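Hundomar busca personal de recepción y reservas para la temporada de verano. Incorporación en agosto.
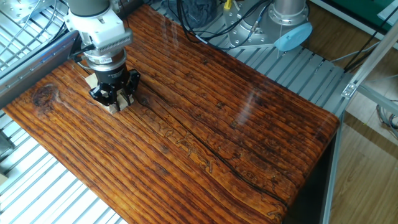

## Quiénes somos

Hundomar gestiona alojamientos rurales y dos campings de costa. Trabajamos con familias, grupos escolares y ciclistas que hacen la ruta del litoral. El año pasado atendimos 3.218 reservas desde la oficina central, la mayoría por teléfono y correo. El camping más grande, Zarberg, tiene 200 parcelas y abre todo el año.

## El puesto

Buscamos a dos personas para la recepción de Zarberg y una tercera para la oficina de reservas. Las tareas son las habituales:

- Registrar entradas y salidas, cobrar y cerrar la caja del turno.
- Contestar al teléfono y al correo en español y en otro idioma.
- Asignar parcelas y pasar los avisos de averías a mantenimiento.
- Actualizar el calendario de ocupación en el programa Hevari (damos formación, no hace falta conocerlo).

La persona de la oficina lleva también las facturas de grupos y las cancelaciones.

## Requisitos

- Bachillerato o ciclo formativo. Se valora turismo o administración.
- Inglés o francés a nivel de conversación. El alemán suma.
- Carné B para los puestos de Zarberg - el camping queda a media hora del pueblo y no hay autobús por la noche.
- Disponibilidad para trabajar fines de semana alternos.

No pedimos experiencia previa para recepción. Para la oficina sí, al menos una temporada completa.

## Condiciones

Contrato temporal de cuatro meses, con posibilidad de prórroga. Jornada completa en turnos de 7:00 a 15:00 o de 15:00 a 23:00. El turno se comunica con dos semanas de antelación. Hay alojamiento compartido para quien venga de fuera; las plazas son limitadas y conviene indicarlo en la solicitud.

## Cómo presentarse

Envíe el currículum y unas líneas de presentación desde el apartado «Empleo» de nuestra web, con la referencia 3311. También se puede dejar en mano en la recepción de Zarberg, de 9:00 a 13:00. Las entrevistas duran media hora y pueden hacerse por videollamada. Contestamos a todas las candidaturas, también a las que no siguen en el proceso.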